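드릴로우, 금요일 무브데일 작업장 공개… 양팔 로봇 문구류 정리 시연

자동화 장비 업체 드릴로우(Drilow)는 오는 금요일 오후 2시 무브데일(Muvdale) 작업장을 일반에 공개하고 양팔 로봇의 문구류 정리 작업을 시연한다고 밝혔다.

시연에 쓰이는 장비는 작업대 양쪽에 팔을 한 대씩 설치한 구성이다. 두 팔은 펜과 마커 등 작은 문구류를 집어 옮기는 작업을 맡는다. 문구류는 굵기와 포장 상태가 제각각이고 놓이는 방향도 일정하지 않아 소형 물류 현장에서 자동화 요구가 꾸준한 품목이다.

드릴로우는 5월부터 문구 유통업체 시페라우(Shiferaw)와 함께 이 작업을 시험해 왔다. 지금까지 기록한 집기 동작은 3499회이며, 이 가운데 689회는 비닐 포장된 제품을 대상으로 했다. 포장 제품은 표면이 미끄럽고 빛 반사가 있어 별도로 집계하고 있다.

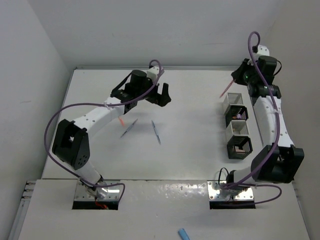
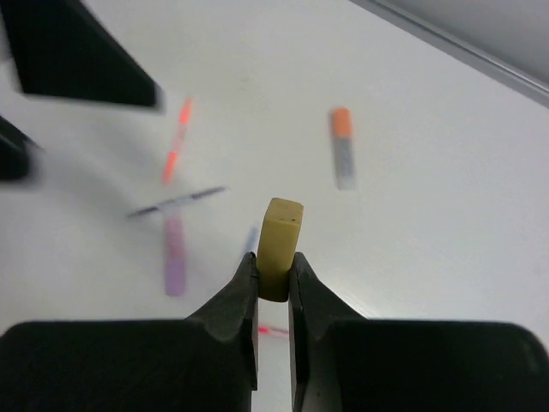
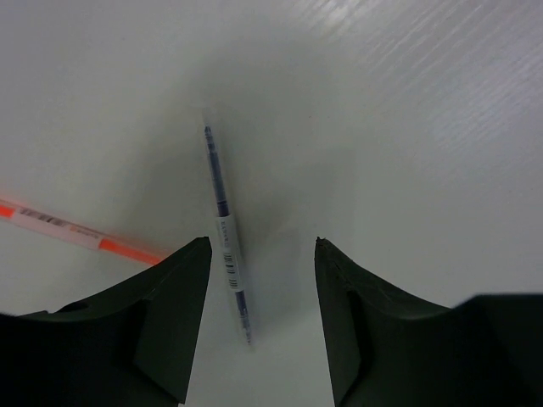

무브데일 작업장의 문구류 작업. 첫 번째는 작업대와 양팔 로봇, 두 번째와 세 번째는 그리퍼 쪽 카메라에서 본 모습. (제공=드릴로우)

공개 행사에서는 작업 시연에 이어 그리퍼 교체와 카메라 위치 조정 과정을 설명한다. 제어 소프트웨어 졸리아(Jollia)의 조작 화면도 함께 볼 수 있다. 관람객이 가져온 필기구로 집기 동작을 시험하는 순서도 있다. 잉크가 새거나 뚜껑이 없는 제품은 받지 않는다.

관람은 9명씩 조를 나누어 진행한다. 참가비는 없으며 드릴로우 홈페이지에서 미리 신청해야 한다. 초등학생 이하는 보호자와 함께 입장할 수 있다. 작업대 주변 안전선 안쪽으로는 들어갈 수 없고, 시연 중 촬영은 플래시를 끈 상태에서만 가능하다.

드릴로우 측은 "실제 작업 속도와 실패하는 경우까지 그대로 보여 드릴 예정"이라며 "도입을 검토하는 업체는 행사 후 개별 상담을 신청할 수 있다"고 말했다.

문의: 드릴로우 홍보팀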